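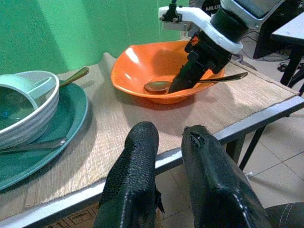
Ticket 600: Firklow finger pads against Dralus finger pads, tableware grasps
Opened by: Hedvig Lindholm
Site: Tirthorpe
Status: open (again)

Hedvig Lindholm, 1st April
We're meant to be comparing the two sets of pads on cups, bowls and cutlery. The Firklow set slips on spoon handles unless I turn the grip force up, and then it slips with more conviction. The rubber has torn on both fingers. The supplier's leaflet describes the coating as "suited to daily use", and I should like to know whose days.

Steps so far:
Homed both arms. No change.
Swapped the controller for the spare Choi one. No change, apart from a new beep.
Ran 26 spoon grasps at the default force, dropped 14.
Read the manual. Page 10 says to see page 10.

Emiliano Valdebenito
Is the wrist camera still on the old exposure? When I had it, anything bright orange bled into its surroundings and the grasp point wandered off down the handle. Might be two faults sharing a ticket. Also please don't trim the torn bits with scissors. I did that in October and the pad came off in my hand.

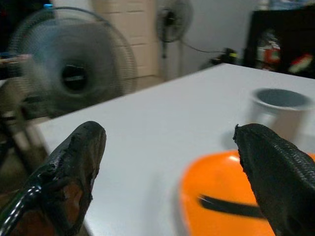

Hedvig Lindholm
Exposure was indeed the old one. Fixed it, and the grasp point now stays where I put it. The spoon still slides, so I'm blaming the rubber for that half. Mugs are fine with either set, but a mug would be fine with a pair of oven gloves.

No scissors were used. They were in my hand when I read your note.

Emiliano Valdebenito
Good. Put the Dralus pads on and repeat the spoons at the same force, same controller, beep and all. If they hold, we ask Firklow for a replacement pair and close this. If they don't, check the finger alignment before touching the force again, as the two tips were never quite level on that arm.

Hedvig Lindholm
Dralus pads need a smaller hex key than any we own. Ordered one. Leaving this open until it arrives, and moving the exposure fault to its own ticket.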